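Scoop, Drop, Close: A Student Project on the Daily Litter Box Routine
Project report by Efraín Lozano and Adaeze Nnaji, December

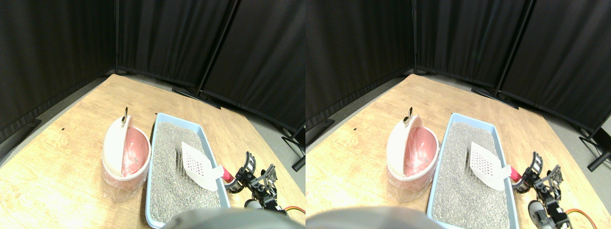
Figure 1. Tray, slotted scoop and disposal pail set up on the table, pail lid open.

Why we picked this

We both live with cats, and we both have roommates who complain about the smell. When our household design class asked for a project on "an everyday chore that could be done better," we had our topic before we got to the bus stop! Cleaning a litter box takes very little time, but people put it off, and then it takes longer and smells worse. We wanted to know which part of the job slows people down and whether moving things around a little would help.

Our question was simple: does it matter where you put the pail, and how you handle the scoop between the tray and the pail?

Setup

We worked on a table so that everybody could scoop standing up. Yes, at home the tray is on the floor, and we come back to that under Limits. The tray is a plain light blue rectangle, placed lengthwise, filled with gray granular litter. The scoop is white with small slots in the blade and a red end on the handle. The pail is pink and white, with a curved lid that flips back and a liner inside.

All the litter was clean. For clumps we used a recipe that Adaeze worked out over a weekend with flour paste and a spoon. The first batch fell apart as soon as the scoop touched it. The second batch was so hard that it rattled (we kept one as a mascot). The third held together well enough to sift and drop, and we made all the clumps for the real trials that way.

We tested three positions for the pail:

Position A - right beside the long side of the tray.
Position B - at the far end of the tray.
Position C - on a stool one step away.

What we did

We ran 192 trials in all, 64 for each position. In every trial a person started with the scoop lying on the litter, found one buried clump, sifted it, dropped it in the pail and put the scoop back. The other person ran the stopwatch and wrote down any spill. We swapped jobs often, because your wrist gets tired faster than you would think.

Our classmates helped out too, and they were great. One of them sifts with a tiny circular motion that neither of us had ever seen, and it works really well. We both do it now.

For spills we swept up the loose grains after each set and weighed them on a kitchen scale. We did try counting grains once. Efraín got to 1,947 from a single bad set and asked that we never do it again, so weight it was.

What we found

Position A was the clear favorite. People hardly moved their feet or shoulders, and most of the litter that fell off the scoop landed back in the tray. Position B was nearly as fast, but people had to reach over the litter, and a few sleeves got dusty. Position C was the slowest and by far the messiest. Over 150 grams of litter ended up on the floor during that part of the testing, mostly in the gap between the table and the stool.

The surprise for us was the shaking. We expected the walk to the pail to eat up the time, but in every position the longest part was sifting. People who pushed the scoop in deep came up with a heap and had to shake it for ages. People who went in at a low angle, close to the clump, were done much sooner and spilled less. Same scoop, same litter!

The lid was the other thing. In our first practice runs we closed it after each drop, and everyone hated it. For the real trials we left it open until the end of a set.

Limits

Our clumps were all close to the same size, and real ones are not. Nobody had to bend down. We also had no cat walking through the tray halfway through, which both of us consider a normal part of the job.

What we would do next

We want to repeat Positions A and B on the floor, with a deeper tray and two kinds of litter. Adaeze would also like to try a scoop with a longer handle. Efraín has already moved the pail at his place next to the tray, on the side away from the wall, and his roommate has started doing the scooping on weekdays.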